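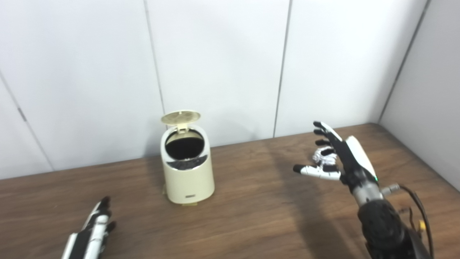

21/11/2020

Bin lid task, Bellis rig, workshop back room. Rhun on the laptop, me on the arms, Siwan in and out.

Aim for today was to get the right hand closing the lid of the small cream bin ten times running with the bin in the same spot, then start moving it. We got as far as the first part.

Started by redoing the wrist zero on the right side. It had drifted again after Seren took the collar off to get at the connector. New offset saved as 339, old one was 2940 counts out the other way, so either somebody typed it in wrong or the encoder skipped a turn at power-up. Rhun thinks the second. I've left both values in the config file with a note, please don't delete the old one until we know.

Start pose for the right arm is now: hand up beside the bin, palm facing left, fingers spread and slightly curled, thumb out level with the table. Left hand stays low and well clear. I tried having it hold the body of the bin but the two arms get too near each other for my liking, and Ginley (the planner) slows everything to a crawl when that happens.

Closing motion is a sweep from behind the lid, over the top, then a push down with the backs of two fingers. First version came straight in from the side, caught the rim and shoved the whole bin across the table. Raising the approach by 53 mm fixed that. Runs 1 to 4 fine. Run 5 the lid went over but didn't click. Runs 6 to 9 fine, run 10 the same as 5. So eight out of ten, and both misses were at the final push. Motor current on the lowest finger looks low on both when you plot it. Tendon may be slack. I'll check it against the spare before changing any numbers.

Vision: the shiny dark band under the rim is a nuisance. The depth camera gets holes there, and the bin fit sometimes puts the top edge too low. Rhun has masked the band out and now fits on the matte lower body only, which is much steadier. The shadow of the right arm on the table was also being picked up as an edge. Turned the threshold down for the tabletop, seems all right, but it wants trying with the overhead lights off and the lamp on.

Cables on the right forearm need doing properly. They hang in a loop below the side connector and will catch on something once the arm goes further back. Blažena has spiral wrap left over from Bredance, and I've asked her to bring it. Leave enough slack for full wrist roll when you fit it, and keep the yellow connector where you can reach it.

Log for the ten runs is in the shared folder under run set 829. The first three files have the old wrist offset in the header. The data is good, only the header is wrong.

To do:

- Tendon on lowest finger, right hand. Compare with spare.
- Spiral wrap on forearm cables.
- Repeat ten runs, same spot, new tendon tension.
- Then bin moved left and right, then turned so the hinge isn't square to the wall.
- Opening the lid from shut. Not started, and Kelly wants it working by February.
- Ask Siwan where the long hex key went.

Packed up with the arms parked and the power off at the wall. Battery for the e-stop remote is on charge, take it off when you come in.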